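Leave the messy wires in

I've spent most of April at Hatora collecting examples for our two-arm kitting job, and I've come round to an unpopular view: we're far too tidy about it! Every time a harness lands in a knot, someone wants to reset the tray and start again. Auður Oddsson and I argued over this all Wednesday (she likes clean data, bless her). By teatime we had 364 episodes and I'd have binned some 10 of them, tops.

A circuit board is easy, it sits there being round. Wires are never the same shape twice, so why would you teach from the neat ones only?
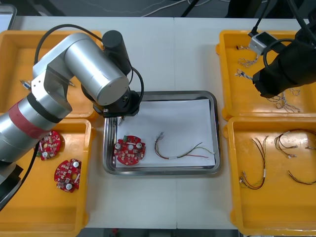 Photo: Auður Oddsson / Hatora

One board and one harness go on the paper in the steel tray, with the spares waiting in the yellow ones, and I'd happily let those spares tangle all afternoon. Keep the fumbled grabs too, as long as you label them properly. Auður still wants a separate folder for them, and fine, I can live with a folder. Just don't delete the things.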